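Temdale 招聘：双臂工作站维护技师（设备保养与维修方向）

工作地点：Temdale 二层实验车间
岗位编号：782
招聘人数：3 人
汇报对象：设备组组长

我们在找愿意把一台机器真正弄懂的人。Temdale 的双臂工作站每天从早上八点跑到傍晚，夹试管、递试管、插回试管架，动作看着简单，背后全是零碎的功夫：夹爪的指尖对得准不准，腕部的线缆绕得顺不顺，型材框架上的螺栓有没有松。这些事做好了，写程序的同事一整天都不用起身；做不好，他们一上午能跑过来五趟。

这个岗位归设备组，主要负责一台代号 Vidmar 的工作站，从开机点检到拆修都由你经手。
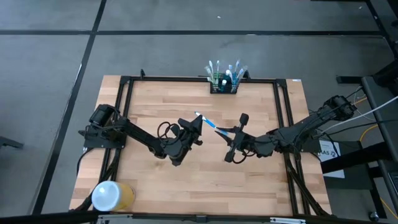

阅读时间：约 5 分钟

先说说 Vidmar 的底子。黑色铝型材围成一圈，中间是浅色木台面，两条黑色机械臂分别装在框架两侧，隔着台面相对。目前的主要任务是双手交接：一只夹爪递，一只夹爪接，然后把试管放回靠后横梁的架子里。两只夹爪的指尖都很细，稍微偏一点，管子就会歪，所以我们对指尖对中特别较真，也特别希望来的人跟我们一样较真！

你每天要做的事

早上开机前做一遍点检。沿着框架检查紧固件，手动转一转各个关节，听有没有异响；看腕部那圈线缆的余量，太紧会拽到接头，太松会蹭台面。点检表是我们自己编的，一共 23 项，熟练以后不到半小时能走完，刚来的时候慢一点没关系，漏项才有关系。

跑任务的时候你不用一直守着，但要听得见它。老同事隔着两张桌子就能听出减速器声音不对，这个本事可以学，我们也乐意教。

每周安排一个下午停机保养：清洁指尖，检查磨损，重新做零点标定，核对两条臂的相对位置，再用标准管跑一轮交接，把结果记进 Tesetti（我们内部的工单系统）。换下来的零件要贴标签留样，写清楚换的原因和当时的运行小时数。这件事有点啰嗦，可是上个季度我们就是靠一抽屉旧指尖找到了一批夹持打滑的根源，当时大家高兴坏了。

出了故障，先按急停流程处理，断电挂牌，再动手。我们不鼓励英雄式抢修。宁可多停一小时，把线号对清楚。

除了试管，工作站还要配合别的组试夹各种小东西，包括又轻又软、贴着桌面、不太好捏的那种。遇到这类物件，夹爪要降得很低，指尖与台面的间隙就成了你和算法同事反复商量的话题。间隙留大了捏不住，留小了指尖会碰到桌子。你调的是机械和标定，他们调的是轨迹，两边要能坐下来看同一段记录，说同一种话。

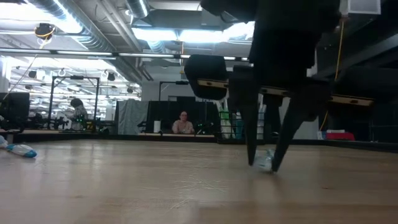
夹爪在木台面上方捏取半透明小件，后方为同事工位。

我们希望你

有机电设备维护、自动化产线或实验室仪器维修的经验，两年以上最好。学历不设硬杠，中专、大专、本科都欢迎，自己在家拆装机械臂、打印夹具的朋友也请放心投。

看得懂装配图和接线图，会用扭矩扳手、千分表和万用表。用过 CAN 总线诊断工具会加分，没用过也可以来了再学。

能写清楚一条维修记录。三个月后另一个人翻出来，照着能重做一遍，这就算清楚。

手稳，有耐心。重新走一遍线缆，有时候要花掉整个下午。

会一点 Python 更好，能改标定脚本里的参数就够用。

我们能给你的

入职后的头三周，你会跟着一位资深技师从头到尾拆装一条备用臂。备用臂来自 Vametti 项目，已经退役，随便拆，拧坏了螺纹也不心疼。三周以后你开始独立值早班，遇到拿不准的照样可以喊人。

工具按人配齐，刀具和耗材有固定预算，单笔在限额以内自己下单即可，不必层层签字。想参加电气安全或机械装调方面的培训，费用由公司承担，时间算工时。

工作时间是早八点到下午五点，中午休息一小时。保养日偶尔会拖到六点，多出来的时间可以调休。车间铺地毯砖，有空调，夏天舒服，不过请穿包脚的鞋，长发扎起来，手链和戒指进门前摘掉。

怎么报名

请在四月底之前，把简历和一段修东西的经历发到 Temdale 招聘邮箱，邮件标题写“782 维护技师＋姓名”。那段经历不用长，修的是什么都行：一台注塑机、一台离心机、家里的洗衣机，我们都读得津津有味。请写明故障现象、你先怀疑了什么、后来查到了什么。有照片可以附上，没有也不影响。

初筛后会有一次电话沟通，合适的话请你到车间来半天。半天里没有笔试，会请你和我们一起做一次点检，再处理一个预先设好的小故障，工具随便用，资料随便翻，问题随便问。交通费凭票报销。

到访请从东门进，上二楼，在 118 室登记领访客牌。如果需要无障碍通道，或者只能安排傍晚的时段，在邮件里说一声就行。

所有投递都会收到回复。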